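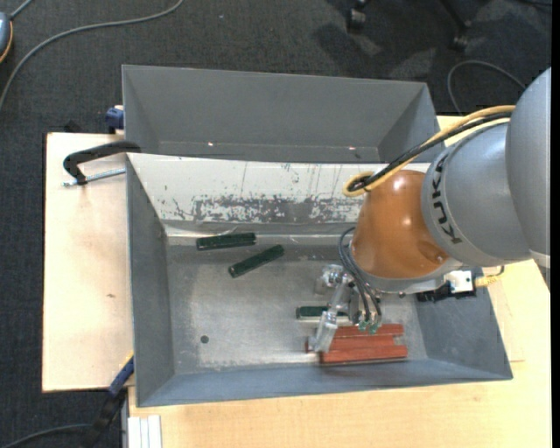 Bin cell walk-through, Bamuslow push-or-grasp trials
Cell: Vito
Checked by: Aidan Mulligan
Second pair of eyes: Mireille Nseir
Date: 2024-08-15
Marks used: OK / FIX / WATCH

I do this one before every block of 100 attempts and type my comments in as I go, so forgive the rambling. If you're taking over from me, the marks are the official bit and the comments are just me talking.

1. Before power

1.1 E-stops pressed and released, both of them. OK
The one by the door has a stiffer click than the one on the desk. Decha says it has always been like that and I believe him, but I wrote it down anyway.

1.2 Clamps on the left side of the bin tight. OK
Give the bin a good shove with both hands. It shouldn't creep on the boards at all. In March we had a whole block where it had slid a little at a time, and the policy spent the afternoon learning to grab air next to the wall (very confidently, too!). Those attempts are out of the results table, and this is why the clamp line sits so high on the list now.

1.3 Divider panel fixed, no sharp flakes. WATCH
The white coating is really beaten up and there's a long strip of bare metal along the lower part. It feels solid. My worry is more the flakes, which can end up under a bar and change how it slides. Wipe with a dry cloth, and please not the blue spray – it leaves the metal slippery and Petro will know.

1.4 Floor of the bin clean, no swarf or tape. OK
Scuffs are fine. We want the same scuffed floor for every condition, so don't polish it to be nice.

1.5 Cables on the carpet clear of feet and chair wheels. FIX
I always catch my heel on one. Montri has cable covers on order from Panyasiri. Until they come, walk around the back slowly and park the chair well away from the arm.

2. Arm and gripper

2.1 Cable bundle at the wrist moves freely through the full turn. OK
Jog the last joint by hand at the slowest speed and watch the yellow and black cables where they bend into the loop over the orange housing. If they tug, stop and call Petro.

2.2 Thin gray cables by the gripper, connectors seated. WATCH
These loop out a fair way, and when the gripper goes low they come down close to the bars. The little green connectors are what I'd look at hardest. Press each one with a fingertip, power off. A half-seated one gives you a dropout in the log that looks exactly like a missed grasp, and we had 13 of those labeled wrong before Mireille caught it.

2.3 Clear fingers: no cracks, no white stress lines. OK
You need a flashlight for clear plastic. Hold it at a low angle and tilt your head around like you're checking a phone screen. Swap a finger for any crack at all, even a tiny one.

2.4 Gripper closes fully on the feeler strip. OK

2.5 Speed limit loaded on the controller. OK
Read it off the pendant. Don't trust the sticker on the rack, it's from the old setup.

3. Bars and starting layout

3.1 Bars checked for nicks, ends smooth. OK
Green and reddish-orange sets both done. I run a thumb down each edge.

3.2 Starting layout matches the sheet. OK
For the method we care about two kinds of start. Spread bars, lying at their own angles with room for the fingers, and packed bars, side by side near the front wall with hardly a gap between them. The packed ones are what the push is for. A plain grasp planner will happily aim at the middle of the pack, and ours is supposed to notice it can't get a finger in and shove the group apart first. So if you lay the packed set, lay it properly tight! A lazy gap makes the baseline look better than it is.

3.3 Push depth set to the sheet value. FIX
It was still on last block's number. Changed it, Mireille read it back to me. I'd like this to be a prompt in the Zolldale software instead of a line on my list.

3.4 Wall margin turned on. OK
This is the one that keeps the fingers from being driven into the sloped walls during a push. Never run without it, even for a quick demo.

4. During the block

4.1 Watch the first 14 attempts standing up, hand on the E-stop. OK
Yes, every time. I know it's dull.

4.2 Note any bar that rides up on the divider. OK
Count it as a push failure even if the next grasp works. We argued over this for ages. Decha wanted it scored on the final pick only, and I can see why, but then a messy push gets rewarded and you see more and more of them.

4.3 Nobody reaches into the bin while the program is paused. OK
Paused is still live. Stop it, open the drives, then reach.

5. Comments on the numbers so far

The total is 986 attempts after cleaning, both conditions together. On spread bars I can't see any difference between push-or-grasp and grasp only, which is what we hoped for, as the pushing shouldn't get in the way when it isn't needed. On packed bars the pushing version clears the bin more often, and when it fails it's usually a bar pressed flat to a wall. Please don't quote me a percentage from this sheet – Mireille is redoing the labels first.

6. Still open

Cable covers (Montri)
Push depth prompt (me, I'll write it up)
Recoat the divider or leave it for the whole study (Petro to decide; my vote is leave it)
Spare clear fingers, we're down to one pair (Decha)

Cleared to run with the WATCH items looked at again at the halfway stop.
A.M.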